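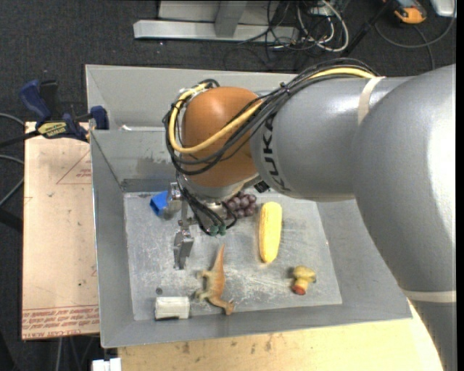 Herkness picking cell back up after cable fix

The picking cell at Herkness is running again after 2 days down in February. Fault was in the cable bundle over the wrist, chafed where it bends. Paavo Karppinen from Hyvönen swapped the worn line, re-strapped the lot and left more slack at the joint. Test run of 200 picks, 3 misses. Grippper fingers get checked next. Straps to be looked at every 200 hours from now on, was never on the list befor.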